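Borunlow starts second round of table-clearing recordings

Borunlow has begun a second round of recordings for its household handling project, with the work now centred on the small jobs people do at a dining or coffee table: standing a bottle upright, moving a cup out of the way, shifting a vase without tipping it.

The company wants 300 usable recordings of each job before it trains the next version of its software. The first round, which ended in December, stopped at 100 of each, and the results were mixed. The software coped well with solid boxes and tins but was far less steady with clear plastic, which it often reached for a little too early or a little too far to one side.

No robot arm is needed for this stage. An operator stands at the table with a gripper in each hand and does the job much as they would with their own fingers. Printed square markers on the grippers let the system work out where each one is and which way it is pointing. The movements are stored together with the camera pictures, and the software later learns to link the two.

Lutz Voß, who plans the sessions, said the hard part was keeping the recordings different enough from one another. An operator who has done the same job all morning begins to do it the same way each time, and the software then learns that one way and very little else. Operators now change places after 13 recordings, and whoever takes over lays the table again before starting.
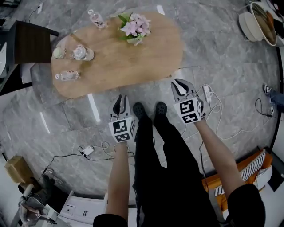

The table is laid without a plan on purpose. Bottles may be standing or lying down, close together or well apart, and an operator is free to begin with whichever seems easiest. Voß said the first round had been too tidy. Nearly every bottle began upright and within easy reach, so the software had seen very little of what to do with one on its side.

Flowers were added at the request of Skotance, which is paying for part of the work and wants to know whether the software can be taught to leave things alone. In some recordings the operator moves the flowers first and in others works past them. Both kinds are kept, with a written note saying which is which.

A recording is thrown out if a gripper leaves the view of the cameras for more than 2 seconds, or if the operator stops halfway and starts again. Dropped items are a different matter. Those recordings are put in a separate folder, and Borunlow says it will decide later whether to use them — the drop itself is of no use, but the way a person picks the thing up again may be.

The checking is done by Ploda, which goes through each day's files overnight and sends back a list by 8 in the morning. Any job that has fallen behind goes to the top of the day's plan. Cups are behind at present, mostly through problems with the grip: the fingers close well enough on a bottle neck but tend to slide on a curved glass wall when the hand is tilted.
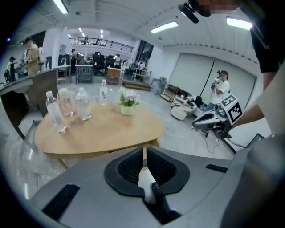

Navarrete would like to see the finished set opened to outside groups, and has asked for the rejected recordings to be included too, on the grounds that small teams seldom get to see what was left out or why. Borunlow has not agreed to this. It says the accepted recordings will be shared with its partners first, and that a wider release depends on how much work is needed to tidy up the notes.

Sessions run on weekdays, with one extra session on Saturday for new operators. Training takes a morning, most of it spent getting used to the width of the grippers and learning to move at a steady speed. Once the table work is finished, the same method will be used for drawers and cupboard doors.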